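Notes on the Second Season of Nulville

The second season of Nulville concluded in August, and I have now completed a full viewing of all eight episodes. The series remains a serious piece of television drama, although its attention has moved away from the courtroom and toward the Escobar family home.

Marisol Quispe again plays the elder sister, Harkier, with considerable restraint. Her scenes with Wálter Agudelo are the strongest of the season – particularly the kitchen argument in episode 5, which proceeds for several minutes without music.
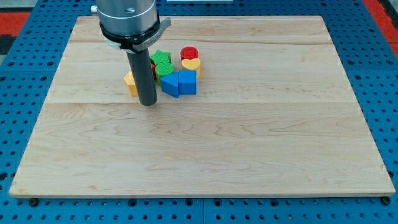
The supporting cast has been given less to do. Leidy Ayala appears in only two episodes, and her character's departure is reported by telephone. Viewers who admired her work in the first season may reasonably feel disappointed. The color design is also more subdued, with grays and browns in nearly every interior; a compact cluster of colored toy blocks on a light wooden board has more brightness in it than the entire Escobar house.

The finale runs to 90 minutes and would have benefited from an earlier ending. The final exchange between the sisters is nevertheless well written, and director Amparo Huamán allows it to close in silence. A third season has not been announced. My review of the first season remains available in the archive.

Posted November 1, 2023, by Rui Lobo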